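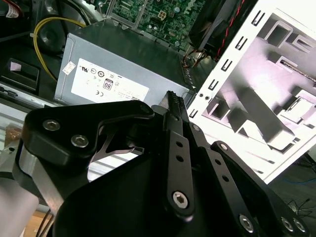 Review: Tovex two-finger gripper for PC teardown, from a buyer's point of view

Friday, August 25, 2023
By Rahel Aebischer

Our shop takes in retired office desktops and sorts them into parts for resale, parts for test, and scrap metal. Opening the case is quick. Getting the power supply out past the cooler and the cable runs is slow, and it is the step we wanted to price for automation first. This review covers the Tovex gripper as a purchase for that step. It does not cover the arm, which we already owned and which was written off against an earlier project.

What you get

The Tovex is a parallel-linkage gripper with long, narrow fingers and ridged tips. The links are black, perforated to save weight, and held with hex-socket screws that can be reached without taking the gripper off the arm. A flat metal side plate carries part of the structure. The finish is plain and the edges are clean. Ours came with a flange adapter, one cable and a printed sheet of torque values. The sheet is correct, but it leaves out the pivot screws, and we had to write to the supplier for those.

Reach and clearance

Finger length is the reason to buy this model. A desktop case has a vented rear panel, a cooler and a bundle of power leads all competing for the same space, and a short-fingered gripper puts its body against the case before the tips get to anything useful. The Tovex tips reach the edge of a standard power supply with the case lying open on the bench. The body is still wide. In small form factor cases it touched the side wall on steep approaches, and we had to plan a shallower path for those.

Grip

Painted or brushed steel housings are smooth, and the ridged tips hold them better than the flat rubber pads we used before. They also leave fine marks. For scrap this is irrelevant. For resale it matters a little, and we now keep the tips off the regulatory label, which buyers want to read. Small stickers lift if a ridge catches the corner.

Cables are the weak point. The gripper will hold a single thick lead but tends to let thin ones slide between the ridges. It cannot work the latch on a motherboard power connector in any way I would sign off. Plan on a person doing the unplugging, and put that labor in the budget from the start.

Cost

The gripper was $2,000 with the adapter. The quote from Palaniappan, our distributor, listed it as the main expense, and on paper it was. In practice the lines below it need as much attention:

Spare fingertips. Buy two sets with the order. The ridges clog with dust and wear at the outer corner, and the tips are cheaper when they ship with the gripper.

Wrist camera. Without one, placement depends on the case landing in the same spot each time, and used cases do not. Check that the mount keeps the fingertips in view when they are closed.

Fixturing. We bought a Grollow clamp base. A loose case slides as soon as a finger pushes on it. The base is heavy and dull and I would buy it again.

Integration time. Jagadeesh Thampi did ours and logged four weeks before he was content to leave the cell running with one operator nearby. The vendor's planning sheet allows less. Use your own number.

Compared with the Brisix

We had a Brisix unit on loan for part of the summer. It closes harder and has a better manual. Its fingers are shorter, and for open-case work that settled the matter. For loose power supplies on a belt I would choose the Brisix – the extra force is useful and reach is not a concern.

Service

One pivot screw backed out during the second week. Thread locker fixed it, and we now check all of them at the start of each Monday shift. The supplier answers email in a day or two. There is no local repair, so a damaged finger link means shipping the whole unit back.

Recommendation

Buy it if your parts sit deep in an enclosure and a person handles the connectors. Do not buy it to remove that person. We have a second unit penciled in for October, subject to the resale figures, and the request includes the spare tips this time.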